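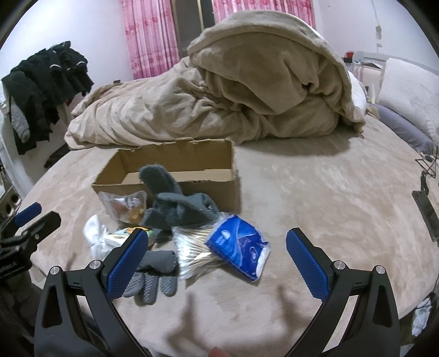 Dalia Stankevičius
Autora del blog y friolera profesional

1 de febrero de 2020

¡Qué manía tengo de vaciarlo todo encima de la cama! Guantes grises, bastoncillos, pañuelos de papel, algo de picar en su bolsa de plástico... y la caja de cartón, con los bordes de arriba hechos una pena, que pienso seguir usando hasta marzo por lo menos. La manta se va al fondo, hecha un montón, y ya la doblaré.

Lo que peor llevo son los calcetines. Los grises con puntitos en la suela me encantan para andar por casa, pero acaban siempre liados unos con otros y me paso la tarde buscando parejas.

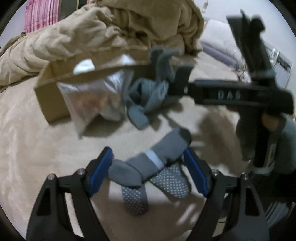 Sachiko Ogura me escribió que ella los dobla planos y los mete de pie en la caja, sin hacer bolas, que así no se da de sí la goma. Pues mañana lo pruebo (si encuentro las parejas).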